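Grutar sorting kit, worth it or not?
Forum > Small Arms and Grippers > Kits and Services

tallowbyte
Posted April 2022

Has anyone here bought the Grutar sorting kit? I run the robotics lab at a community college in Drarkville and we have one arm with a parallel gripper. I want a ready-made pick and sort task so I can stop spending my evenings at the thrift store. The kit is $300. There is also the one where Kuruc runs your policy on their own arm and sends back the logs and stills, and that is $500 for a block of runs. I can pay for one of them this term. Looking for people who have used either.

hexnut_mo
I have the kit. You get a metal tray, a bag of mixed toys, the sorting boxes and a booklet with task sheets. The tray is good. The boxes are cardboard and they are just okay. Mine went soft at the corners after a month with students leaning on them. Shipping to Clundden took 10 days.

The task sheets are the best part. They start with one object on an empty tray and work up to the full pile, and they tell you what counts as a success and what counts as a drop. Saved me writing my own.

ferrous.dan
I'm going to disagree with the whole idea. $300 for toys and cardboard is a lot. You can cut a hole in a box. We did ours for the price of lunch and our numbers are as good as anyone's.

hexnut_mo
Good as anyone's compared to what though? If your toys are different from mine we can't compare at all. I'm paying for the same pile that other labs have.

ferrous.dan
The pile isn't the same pile once you dump it out. Every reset is different. Unless they give you a layout card for each run, your 60 percent and my 60 percent have nothing to do with each other.

hexnut_mo
There are layout cards for the first sheets. Not for the full tray, no. I'll give you that one.

tallowbyte
That's useful, both of you. Does the bag have soft stuff in it? Our policy does fine on blocks and falls apart on anything with fur.

hexnut_mo
Yes, soft and hard together. Balls too. The balls are where we lose most of our runs. The gripper closes a little high and they shoot out sideways.

Elikem Arthur
I used the Kuruc service last September for a project and kept notes, so I can speak to that side.

You upload your policy in a container, they check that it starts, and then you wait for a slot. My wait was longer than the page said it would be. We ended up with 857 grasp attempts logged over the block. For each attempt you get joint positions, gripper width, a pass or fail mark and overhead stills. The pass or fail mark is done by a person and I found a few I would have called the other way. When I wrote in, they fixed them without a fight.

What I liked: the arm is maintained by somebody else. What I didn't like: you can't see a failure and try a quick change. You change it, upload again and get back in line.

ferrous.dan
Did they use a cluttered tray or did they spread things out for you? The demo on their page looked pretty tidy to me.

Elikem Arthur
Cluttered. This is one of the stills from my folder. Look at how close the toys are to each other. We had the most trouble with things lying next to fabric, because the fingers would take a pinch of cloth along with the toy.

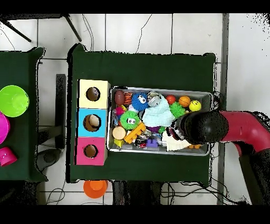
Overhead still: gripper above the toy tray, three boxes with round holes to the left.

tallowbyte
OK, that is messier than I expected. The knitted cloth alone would ruin my day. Is the camera always overhead?

Elikem Arthur
All the stills I got were from overhead. You can ask for a wrist view and it costs extra. I didn't, and I regret it a little. From above, the gripper covers up part of the tray right when you want to see what it is doing.

ferrous.dan
Fine, that's a fair pile. I still wouldn't pay $500 for it when you already own an arm. The service makes sense if you don't have hardware. He has hardware.

hexnut_mo
Agree with dan for once. Get the kit, replace the boxes with wood ones when they go. I used the cardboard as a template.

Elikem Arthur
I'd go the same way in your position. If it's for teaching, students need to be near the arm when it misses. The service is better when you want numbers from a setup you didn't tune yourself. One warning on the kit, ask Grutar if spare toys are sold singly. A labmate had to buy a whole second bag to replace one ball.

hexnut_mo
They are sold singly now. I ordered two last month.

tallowbyte
Thanks all. Putting in the order for the kit. hexnut_mo, could you post the inside size of your tray when you get a chance? I need to know if it fits between our rails.

hexnut_mo
Will measure it tomorrow when I'm in the lab.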